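Everyone keeps telling me to swap paper cups for reusable plastic ones. Prikero wants 160 for a set of 6. Sure.

The pitch is that each kid gets a color and sticks to it. Have these people met kids? Alina says hers lasted until lunch.

Also "good for 1,000 washes." Who stood there and checked?

Green, blue and pink, same as every other set out there.

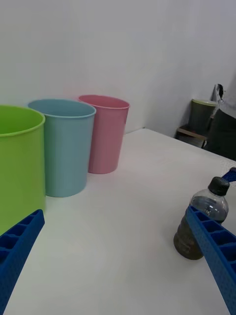 Do you still have to wash them if each person keeps one color all day?
At the end of the day, same as any other cup. The color only tells you whose it is.

Keeping my mugs for now.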